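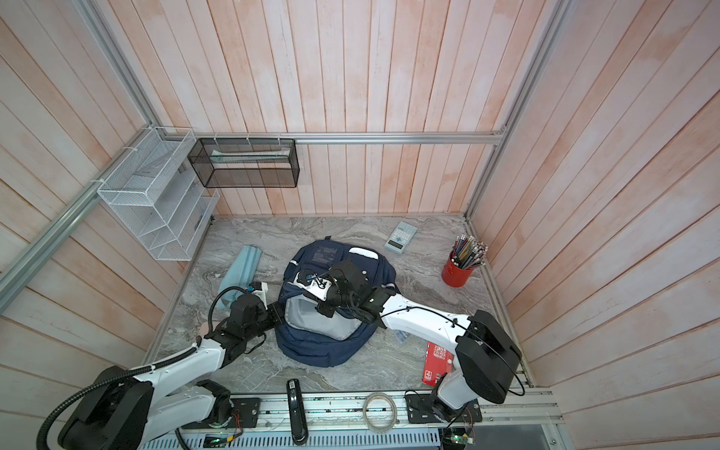
A reader in Badolow wrote to ask whether the gully outside the laundry really has to be looked at every time, seeing as it has never once backed up, and whether the list could be cut down for the smaller blocks. It's a fair thing to ask, and I've trimmed where I could, but the gully stays in, I'm afraid. It is usually the lowest opening on the property, and if the main is going to blow back anywhere it will choose that spot first.

Sewer and drain inspection checklist, with comments
Site: Brekotel units, Badolow
Date: 12/30/23

1. Overflow relief gully
Grate loose and free to lift: Yes
Sits lower than the lowest indoor drain: Yes
Clear of pots, mulch and paving: No
Comment: Someone has put a very handsome geranium on top of it. I moved the pot over to the fence, and I do hope it can stay there – the grate has to be able to pop up under pressure, otherwise the whole lot comes up through the shower.

2. Manhole in the rear easement
Cover seated and not rocking: Yes
Surcharge marks inside the chamber: Yes, old
Comment: There is a tide line on the chamber wall 450 mm above the channel, dry and flaky to the touch. I'd put it down to the wet spell in May, when half the street was ringing up. Nothing fresh that I could find, and the flow was running along nicely while I stood there. Please don't lift this cover yourselves, however curious you get, and keep children and dogs well back when it's open.
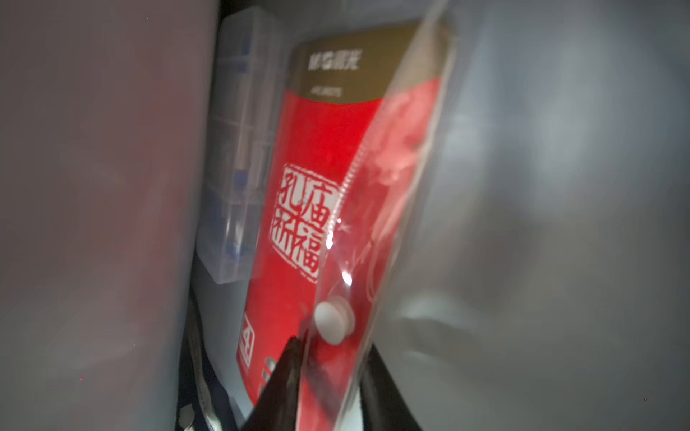 3. Creek side
Smell: None
Grey water, rags or wipes on the bank: None
Outfall flap closes: Slow
Comment: The 300 mm flap does close, but it takes its time, and there's a bit of silt built up on the hinge side. A hose and a stiff brush would probably see to it. If you ever notice grey water or paper along the reeds, ring the Danik fault line first and me second, and stay out of the creek until it's been tested.

4. Pump well
High level alarm sounds: Yes
Alarm light visible from the driveway: No
Both pumps start on test: Yes
Comment: Lovely to hear both of the Awan pumps kick in straight away, as one of them was being stubborn last visit. The light is working perfectly well but the bottlebrush has grown right across it, so a tenant coming home at night wouldn't have a hope of seeing it. A light prune, please, before the next visit.

5. Inside the units
Floor wastes draining freely: 5 checked, 2 slow
Comment: The slow ones are both in downstairs bathrooms and both were full of hair, so I cleared them while I was there. Run a bucket of water down any floor waste that doesn't get used much, or the trap dries out and you'll get that smell people always blame on the neighbours.

To be done before next visit: geranium to stay off the gully, flap hinge cleaned, bottlebrush pruned. The result is a pass with minor items, and the alarm test sheet is in the meter box behind the old one.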